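Vintage & Affordable > Wiltemon Divers > Is the Haugland reissue worth it over a serviced original?

lugwidth_larry
Started Sunday

Wiltemon is bringing back the Haugland for its anniversary, as you'll know if you've opened your email, your spam folder or a window. Same 38mm case, same chapter ring, new movement, and a price of $2,368. My local guy has an original on the shelf for $800 plus whatever a service runs. Talk me into one or the other. I have a birthday coming and a spouse who believes I own one watch.

Joaquim Esteves
Original, no contest. The reissue has fake aged lume the color of weak tea. I've waited decades for my own lume to turn that color and I resent people buying it by the tube.

crownguard
Joaquim, you said the same thing about the Tremwood reissue and then you bought the Tremwood reissue.

Joaquim Esteves
I bought it to be sure.
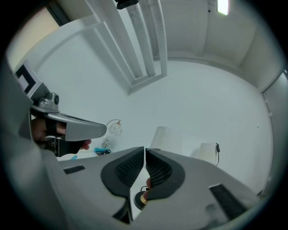 Small parts and a cable, tight spot.

lugwidth_larry
Let's stay on the Haugland please. Can anybody speak to the service cost? The seller says it "runs strong," and I've heard that said about a lot of used cars.

Hjørdis Eide
I had mine done in September. The bill was $111 for the gaskets, crown and pressure test, and then a much larger number for the movement that I'm not going to type out in case my sister reads this forum. Budget for a mainspring at least. Also ask if the bezel insert is original. Plenty of them got swapped with Climent inserts, which fit fine but have the wrong font on the 4.

crownguard
Nobody at a barbecue has ever noticed the font on your 4.

Hjørdis Eide
Then you go to different barbecues than I do. 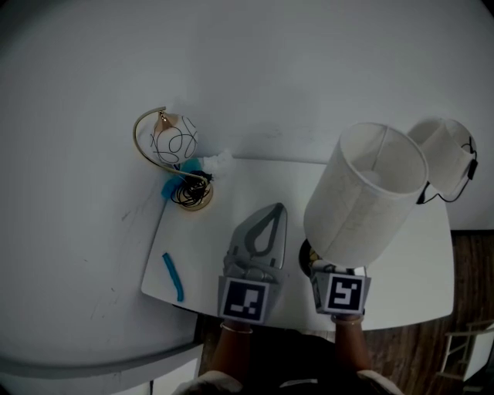
White lampshade, dark base, white table.

tenthofasecond
Going to be the unpopular one and say buy the reissue. It's water resistant, it has a warranty, and the clasp doesn't feel like it came off a lunchbox. I had an original for years and was afraid to wash my hands in it. It's a dive watch, guys. Mine was defeated by a salad spinner.

Joaquim Esteves
The clasp is part of the charm.

tenthofasecond
The clasp opened over a storm drain. I was not charmed.

lugwidth_larry
OK, that's one vote each way and a drowning. What about resale? I'm hearing the reissue is limited, but the press release only says "limited production," and my own production is pretty limited these days too.

crownguard
It's limited to however many they can sell. The Tremwood was "limited" and there are 82 of them on the sales board right now, all described as "worn twice." Don't buy either one as an investment. If the original has a clean dial and the seller will open the back for you, go that way and put the difference toward the service. If he won't open the back, walk.

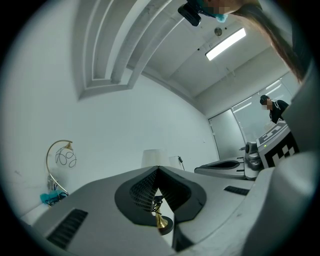 Hjørdis Eide
Agree on opening the back, and bring a loupe. You want to see the little anchor stamp on the bridge. Mine is half worn away from some previous repair and I still like knowing it's there. I'd take the original too, but get the service quote in writing before you hand over any money.

tenthofasecond
And a spare clasp.

lugwidth_larry
Went over at lunch. He opened the back, anchor stamp is there, 4 looks like a 4 to me. Now he wants more than $800 because I "clearly know what I'm looking at." Thanks, everyone.

Joaquim Esteves
Did you get a look at the lume?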